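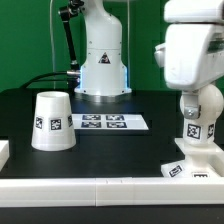
White arm and base flange on a black tabletop.

Rorwood Lock Ledgers: Transcribed Entries

Version 2

Overview

The Rorwood Lock Ledgers are the daily registers kept by the lock keepers of the Onbridge Canal. This release contains transcriptions of 24 bound volumes held in the Strachan Collection, together with a table of boats, a table of cargoes, and a list of keepers' abbreviations. It is intended for work in local history, transport history, and the study of everyday handwriting and spelling.

Each row in the main table corresponds to one passage through the lock as the keeper wrote it down. Where a keeper recorded two boats on one line, the line has been divided and both rows carry the same line identifier.

Contents of the release

passages.csv
The main table, one row per passage.

boats.csv
Boat names in a standard form, with all spellings found in the ledgers.

cargoes.csv
Cargo terms as written, matched to a short list of general classes such as coal, grain, timber, and stone.

abbreviations.txt
Keepers' abbreviations with their expansions. Uncertain expansions are followed by a question mark.

volumes.csv
Shelf mark, binding, condition, and keeper or keepers for each volume.

CHANGES
Corrections made between version 1 and version 2.

Fields in passages.csv

line_id: volume number, page number, and line number, joined by hyphens.
day_as_written: the day or date in the keeper's own form, without correction.
direction: up, down, or blank where the keeper left no mark.
boat_as_written: the name of the boat with original spelling and capitals.
boat_id: key to boats.csv. Blank if no match could be made with confidence.
cargo_as_written: the cargo entry, including quantity if one was given.
toll: the sum recorded, in the original currency notation.
remarks: any further note on the line.
legibility: clear, partial, or poor.

Blank fields are empty strings. The word "none" appears only where a keeper wrote it.

Source material

The ledgers were deposited by the Strachan family after the closing of the canal office and are described in the collection guide prepared by Morven Strachan. Most volumes run to 52 weekly openings, with one week on each pair of facing pages. Volumes 7 and 19 are of a different pattern and were ruled by hand. Water damage affects the lower outer corners of volume 11, and the toll column is lost on many of its pages.

Sunday entries are rare in the early volumes. Users should not take their absence as proof that the lock was closed; one keeper entered Sunday traffic under Monday, and others may have followed the same practice.

Transcription procedure

Pages were transcribed in Filtus, a line-based editor that keeps the text of each line linked to its place on the page. Every page was transcribed once by a first reader and checked by a second. Disagreements were settled by Wilma Vandenberghe, who also prepared the list of abbreviations. Names of boats were matched by Niall Hepburn using the gauging registers as a guide.

Spelling, capitals, and punctuation follow the source. Words struck out by the keeper are given between square brackets. Words added above the line are placed where the keeper's caret indicates, or at the end of the line if there is no caret. Ink color is not recorded.
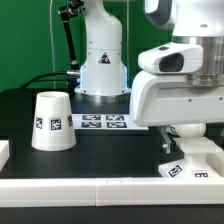 Quality review

A sample of 75 pages was read again from the originals by Mared Parry, who had taken no part in the first transcription. The review found that most remaining errors were in the toll column, where the figures 1 and 7 are easily confused in the hand of the second keeper. All tolls in that hand were then read a further time, and the corrections are listed in CHANGES.

Boat names were found to be reliable, except for short names that differ by a single letter. "Ann" and "Anne" have been kept as separate boats unless the gauging registers show them to be the same vessel.

Known limitations

The ledgers record passages for which a toll was due or formally waived. Maintenance boats appear irregularly, and small craft carried by hand past the lock do not appear at all.

Quantities have not been converted. The ton, the load, and the chaldron were used side by side, and the size of a load varied with the cargo.

Personal names occur in the remarks field, often in connection with disputes or unpaid tolls. These statements give the keeper's side only and should be quoted with care.

Terms of use

The transcriptions may be copied, adapted, and redistributed for any purpose, provided that the source is named. Permission to reproduce pages from the original volumes must be requested from the Strachan Collection.

Suggested citation

Rorwood Lock Ledgers: Transcribed Entries, version 2. Edited by Ruairi Gunn and Wilma Vandenberghe. Strachan Collection, Onbridge.

Corrections and contact

Reports of errors should give the line_id and the proposed reading. They are reviewed by Ruairi Gunn, and accepted changes are entered each May. Line identifiers will remain the same in later versions.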